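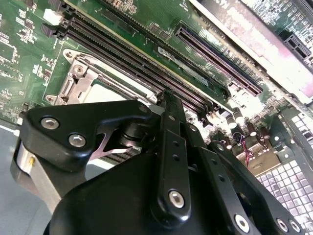 組み込み済みのデスクトップパソコンを相手に、メモリーの抜き挿しをロボットアームで行う手法を、ラクソン研究所(Lacson)のレオノーラ・マグラヤ氏らのグループがまとめた。手首に付けた小型カメラの映像と指先にかかる力の変化を一つのモデルで扱い、挿し込みが途中で引っかかったときに自分で少し戻ってやり直す。手法の名称は「Cladon(クラドン)」。6月に開かれた研究会で報告し、詳しい内容は論文として投稿中という。

対象としたのは、中古パソコンの再生工程である。回収した本体のふたを開け、メモリーを外して検査し、容量のそろったものを挿し直す作業は、現在もほとんどが手作業で行われている。新品の組み立てラインと違い、入ってくる機種も年式もばらばらで、スロットの位置や向き、周囲の配線の通り方が一台ごとに変わる。決まった座標にアームを動かすだけの方式では、段取り替えに時間がかかりすぎて採算が合わなかった。

共同研究に加わった再生事業者のPlidura(プリデュラ)によると、作業者がメモリーの交換で気を使うのは、位置合わせよりも押し込む力の加減だという。左右のどちらかが先に入ると基板がたわみ、古い機種ではスロットの爪が欠けることがある。爪が欠けた基板は動作に問題がなくても商品としては出せず、部品取りに回る。同社が研究に求めた条件の中で最も重かったのが、速さより先に基板を傷めないことだった。

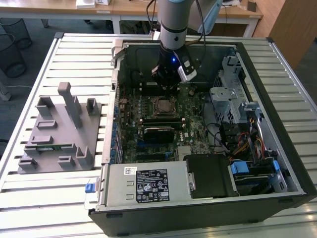

作業台では、本体を横倒しにして側板を外し、上からアームを差し入れる。ケースの内側は電源や配線、ドライブ用の金具で囲まれていて、アームが斜めに入れる余地は少ない。グループは最初に、ケースの外側を通る大きな動きと、基板の近くでの細かい動きを切り分けた。大きな動きには従来の経路計画をそのまま使い、学習させるのは基板に近づいてからの区間に限っている。

学習に使ったのは、人が遠隔操作でアームを動かしたときの記録107本である。内訳には、初めから滑らかに挿し込めたものに加え、わざとずれた位置から始めて途中で修正したものが含まれる。マグラヤ氏は「きれいにできた例だけを集めると、モデルは引っかかった後に何をすればよいか知らないまま本番に出ることになる。操作する人には、少しずらして当ててから直してほしいと頼んだ」と説明する。

記録には、手首のカメラ、作業台の側に固定したカメラ、各関節の角度、指先の力の四種類が時刻をそろえて入っている。このうち固定カメラの映像は、基板全体の向きとスロットのおおよその位置を出すところまでに使い、接触が始まった後は手首側の映像と力の値を主に見る。接触の直前になると、固定カメラからはアーム自身が邪魔になってスロットが隠れやすいためだ。

Cladonの中心になるのは、接触してからの判断を受け持つ部分である。モデルは次の動きを出すと同時に、その動きをしたときに指先の力がどう変わるはずかを予測する。実際の力が予測から外れると、押し込みを止め、いったん2ミリ引き上げてから、傾きを直して入れ直す。予測と実測の差をどこまで許すかは一つのしきい値で決めており、機種ごとの調整はしていない。

引き上げる量については、いくつかの値を試したうえで決めた。引き上げが小さいと片側がかかったまま次の動きに入ってしまい、大きいとスロットの溝から完全に外れて位置合わせからやり直しになる。溝に軽く触れた状態を残しておくと、次に下ろすときに溝そのものが案内の役をするため、映像が多少不鮮明でも入りやすかったという。

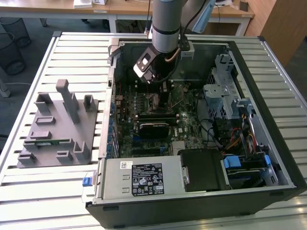 メモリー交換の手法の検証に使われた作業台。横倒しにした本体の上にロボットアームの先端が入る。左は3Dプリント製の治具。

グリッパーの指は細い形のものを選んでいる。スロットの両脇には、コンデンサーや放熱器、メモリーを留める爪などが並び、太い指では隣の部品に当たる。一方で指を細くすると、押し込むときにわずかにしなり、その分だけ力の読みが遅れる。グループは指のしなりを別に測って補正する方法も試したが、同じ指で集めた記録から学習させれば補正を入れなくても結果は変わらなかったとして、最終的に外した。

治具も研究の中で何度か作り直した。初めの版は部品を置く溝がきつく、つかみ上げるときに治具ごと持ち上がることがあった。現在の版では溝に余裕を持たせ、台に固定する位置も変えている。治具の設計データはラクソン研究所のページで公開する予定で、手持ちの作業台に合わせて寸法を変えられるようにするという。

評価は、学習に使っていない本体を含めて、メモリーの挿し込みを70回行った。アームの開始位置と本体の向きは毎回変え、照明も作業場の天井灯と卓上灯を切り替えた。奥まで入って両側の爪が閉じた場合を成功とし、途中で人が手を出した場合は、その後に入ったとしても失敗に数えている。

結果、失敗は2回だった。一つは、配線の束がスロットの上に垂れていて手首のカメラから溝が見えず、やり直しを繰り返して制限時間を超えた。もう一つは、つかんだ時点でメモリーが指の間で傾いており、引き上げて直しても傾きが残った。どちらの場合も力の上限で動作が止まり、基板と爪に損傷はなかったとしている。

比較のため、同じ記録から映像だけで学習させたモデルも同じ条件で動かした。こちらの成功率は60％近くにとどまった。外れた例の多くは、片側が先に入ったまま押し続け、力の上限に達して止まったものだった。映像では左右の高さの差が小さく、入りかけの状態と入りきった状態を見分けにくいことが原因とグループはみている。

力の値だけを使うモデルも作ったが、溝を見つけるまでに基板の上を探る動きが長くなり、評価の途中で打ち切った。部品が密集した基板の上を指先で探ることは、傷を防ぐという条件にも合わない。報告では、このモデルの成功率は示していない。

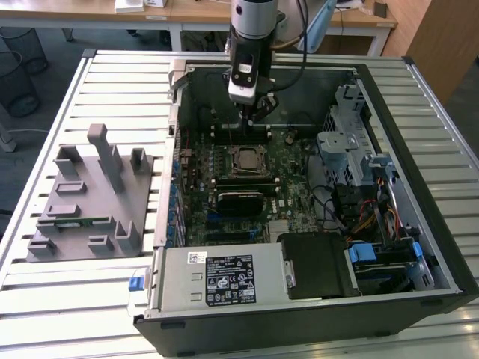

抜き取りについては、挿し込みよりも早い段階で安定した。爪を開いてから真上に引く動きが基本で、必要な力の幅も広い。ただし長く使われた機種では、ほこりがスロットの奥にたまっていて、片側だけが先に抜けることがある。Cladonでは抜き取りにも同じ予測の仕組みを使い、力の偏りが出たときは引くのをやめ、左右を少しずつ揺らすように動かす。抜き取りの評価は挿し込みとは別に集計中で、今回の報告には数値を載せていない。

速さの面では課題が残る。熟練した作業者に比べると、一枚を挿すのにかかる時間はまだ長い。内訳をみると、接触後の細かい動きよりも、ケースの外から基板の近くまで移動する区間と、固定カメラで基板の向きを出す処理に時間を使っている。マグラヤ氏は「やり直しの動き自体は短い。遅いのはその手前で、そこは学習とは関係のない、普通の作り込みの仕事になる」と話す。

部品再生を手がけるBrutine(ブルタイン)は、この手法を自社の検査工程に組み込めるかどうかの検討を始めた。同社の工程では、メモリーを挿し替えて起動を確かめる作業が一台につき何度も続くため、夜間に無人で回せれば、遅くても使い道があるという。担当者は「昼間の人の手と速さを競わせるつもりはない。朝に来たときに検査が終わっていればいい」としている。

導入に向けては、電源の扱いを決める必要がある。今回の実験では、抜き挿しの前に人が電源ケーブルを外し、放電の時間を取っていた。無人で続けて動かす場合は、通電の切り替えと、電源が切れていることの確認を装置の側で受け持たなければならない。静電気対策についても、指先の素材を導電性のものに替えた場合に滑りやすさがどう変わるかを調べている。

配線への対応も次の課題に挙がっている。失敗した例のように、電源や記憶装置のケーブルがスロットにかかっている本体は、実際の回収品では珍しくない。現状では、前工程の作業者がふたを開けたときに配線を脇へ寄せておくことを前提にしている。グループは、アームで配線を押さえておき、その間にもう一本のアームで作業する構成も検討したが、狭いケースに二本を入れると互いの動きを妨げるため、当面は一本のまま、先に配線を脇へ動かす手順を加える方向で進める。

メモリー以外の部品では、拡張カードの抜き挿しを試し始めた。カードは端子が一列である点はメモリーと似ているが、背面側の金具を同時に合わせる必要があり、傾きの直し方が変わる。メモリーの記録で学習させたモデルをそのまま使うと、端子側は合うものの金具が入らないことが多かった。新たな記録をどれだけ足せば対応できるかを調べている段階で、結果は次の研究会で報告するとしている。

CPUの交換は当面の対象に含めない。固定用の金具を開け閉めする動作が別に必要で、ソケットの端子に触れた場合の損害も大きい。Pliduraからも、再生工程でCPUを替える台数は少なく、優先度は低いとの回答があったという。

学習済みのモデルと107本の記録は、論文の採録後に研究目的で公開する予定。記録のうち、本体の貼り紙などから以前の所有者が推測できるものがないかを確かめる作業が残っており、公開の時期は決まっていない。力の予測に使うプログラムは先に公開し、ほかのグリッパーでも動かせるように、指先の力センサーの設定方法を付ける。問い合わせはラクソン研究所の広報窓口で受け付けている。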